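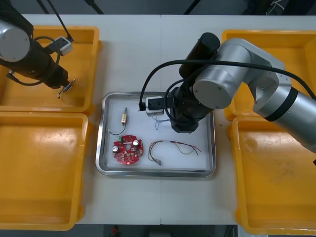

Orange plastic bins and a steel tray on a white table.

Have you ever sniffed a perfume and thought, hey, it smelled like lemons a minute ago? I did that when I was little, and I was sure somebody had swapped the bottles!

Perfume makers mix lots of smells together, sometimes 100 in one bottle. I like to think of them as runners in a race. Lemon and orange are super fast – they float up to your nose first and then zoom away. Perfume people call them top notes. Flowers like rose come next, and those are the middle notes. Slowest of all are woody smells and vanilla, the base notes, and they can still be hanging around at bedtime.

My favorite perfume museum is in Plarutcombe, and it has 13 little jars you can sniff with the lids off. (I always go back to the vanilla one.)

Want to try it at home? Ask a grown-up for some orange peel and a cinnamon stick. Put them on 2 saucers on Sunday morning, then sniff them again after supper. Which one can you still smell?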